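June, bench notes, 4:15 pm

Brown paper over the bench top again, one big sheet, white margins left at the sides and front. Markers go in the plastic cup.
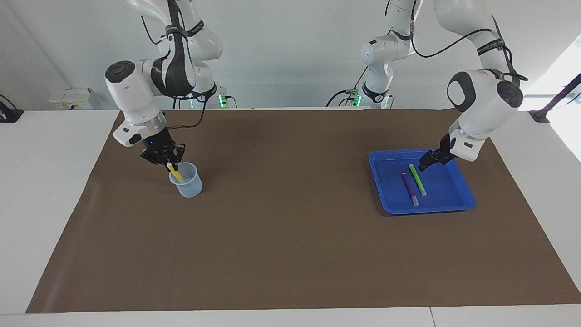
I still don't buy the claim that the Kalstead paper saves cleanup. It's 39 cents a sheet against a wipe-down that takes me 5 minutes, and ink goes through it if a cap comes off. Tried a yellow line on a scrap: no bleed after 27 seconds. Fine, but yellow is the easy one. Black next, then I'll believe it.

The cup is a bigger worry. It's light and a bit narrower at the base, and a full set of markers will probably tip it. Someone wrote "stable" on the Prutcombe sheet — stable with what in it? Try a heavier cup before we order more of these.

Paper stays down overnight. Check the corners for curl.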